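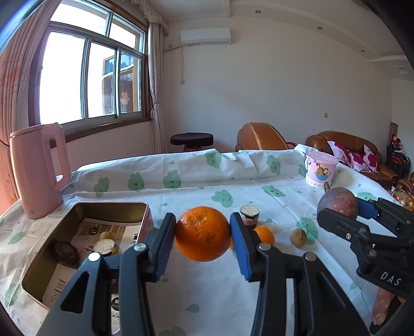
Figure 1. Fruit and snack items on the printed tablecloth .

Student Project Report: Arranging and Clearing a Shared Refreshment Table
Prepared by Nima Mousavi and Colette Pruvost
Project supervisor: Lionel Pichon

1. Purpose

The project examined how a small refreshment table is set out and cleared when the food on it is of mixed kinds. The work was carried out in the common room at Ledenden in October. The table serves students between afternoon classes and is set and cleared by whoever is on duty. No written procedure existed before this project, and the condition of the table varied from one day to the next.

2. Materials

The items used were those normally found on the table: oranges, smaller orange fruit, individual snacks, and round fruit or gourds with brown skins and short stems. A tin box and an electric kettle were also kept on the table. The tablecloth is white with green leafy faces and droplets. It was retained for the whole project so that conditions would remain the same.

The cloth received more attention than expected. It creases along its length and bunches up at the back, and round items placed near a fold tend to roll toward the front. Valentin Gaillard suggested clips at the corners. These were tried for one session and withdrawn, as they caught on sleeves.

3. Method

Two arrangements were compared. In the first, all items were placed directly on the cloth in no fixed order. In the second, the oranges were kept in the tin box and the larger brown items were placed in the middle of the table, with the snacks to one side. The kettle remained at the back left in both cases, close to the outlet.

Each session began with a full table and ended when every item had been moved to its storage place. The students on duty recorded the time in seconds and noted any item that was dropped or returned to the wrong place. Sessions were held on Tuesday afternoons, after the room had been aired.
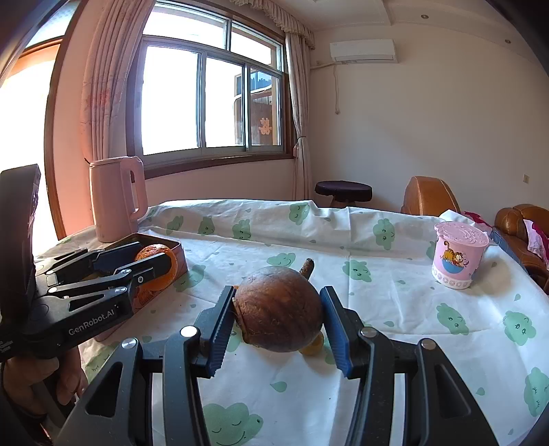
The tin box was left open throughout. Its lid had been set aside after the first session, when students reported that they had no convenient surface on which to put it down.

4. Results

The first arrangement took an average of 122 seconds to clear. The second took 103 seconds. Under the first arrangement 7 items were returned to the wrong place over the course of the project; under the second there were 2, both of them snacks.

Large round items were slow to handle under either arrangement. Students tended to lift them by the sides and to leave the stem alone.

5. Recommendations

The second arrangement should be adopted for regular use. The cloth should be pulled flat before any food is set out, and the snacks should be given a shallow tray of their own. Colette Chauvin has agreed to post a one-page version of the procedure beside the cupboard, and the duty list will be revised to include it.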